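Ganirwood Livestock Equipment
Pig Housing and Feeding

Medero 70 Dry Feed Hopper for Growing and Finishing Pigs

Product code: GLE 507
Supplied by: Ganirwood, Latlow
Page last revised: 2024-10-01

The Medero 70 is a free-standing dry feed hopper intended for pens of growing and finishing pigs. It is supplied to commercial herds, smallholdings and agricultural colleges, and may be filled by hand or connected to an overhead auger line. The hopper holds 70 kilograms of pelleted feed. Meal may also be used, although the quantity held will vary with the density of the ration.

The body is formed from folded stainless steel sheet with the upper edges turned over. The trough is a separate part, bolted to the body from beneath, and may be replaced without disturbing the hopper above it. Four fixing points are provided in the base. The hopper must be secured to a sound concrete floor before pigs are admitted to the pen.

Feed flow is controlled by a slide plate with seven positions, set by a lever on the rear face. The lever is locked with a pin and cannot be moved by the animals. Customers changing from meal to pellets should begin at the lowest position and open the plate gradually over several feeds. A plate left too far open will allow feed to collect in the trough and spoil, particularly in warm weather.

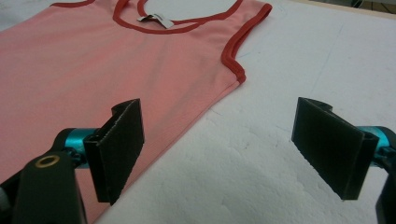

Can the hopper be placed against a wall?

The standard model may be placed against a wall provided that the lever remains within reach from the passage. Where this is not possible, the side-lever version should be ordered.

Specification

Capacity: 70 kg of pellets
Overall width: 800 mm
Feeding spaces: two
Flow settings: 7
Material: stainless steel
Lid: hinged, removable for auger filling
Floor fixings: four, bolts not included

Installation

Full instructions are packed with each hopper. The floor should be level and free of loose material. Where the pen has part-slatted flooring, the hopper should stand on the solid area, with the trough facing away from the dunging passage. Drinkers should be sited well clear of the trough so that water is not carried into the feed. After the bolts have been tightened, the slide plate should be moved through all of its positions by hand to confirm that it runs freely.

Cleaning and care

The trough should be inspected daily and any stale or soiled feed removed. Between batches the hopper should be emptied, brushed out and washed, and allowed to dry completely before it is refilled. Pressure washing is permitted. Disinfectants containing chlorine should be rinsed off promptly, as prolonged contact may mark the steel. The locking pin is subject to wear and should be checked at each clean; replacements are held in stock at Latlow.

Accessories and spare parts

Replacement trough, complete with bolts
Slide plate and lever set
Locking pin
Auger adaptor collar, for use with the Kanagaratnam overhead feed line
Side-lever conversion kit

Orders for the Kanagaratnam collar should state the outside diameter of the drop tube. Collars cut to a customer's measurement cannot be returned.

Delivery and guarantee

Hoppers are delivered assembled, strapped to a pallet. Customers without a forklift or loader should inform the sales office when ordering, in order that a vehicle with a tail lift may be arranged. Collection from the Latlow depot is available by appointment. The depot closes for stocktaking during the first week of May, when no collections can be made.

The body and trough are guaranteed against faults in material and manufacture for two years from the date of delivery. The guarantee does not cover damage arising from incorrect fixing or from the use of parts not supplied by Ganirwood. Claims should be made in writing to the sales office, quoting the product code and the number stamped on the rear face of the hopper.

Prices are available on application. Quotations remain valid for thirty days.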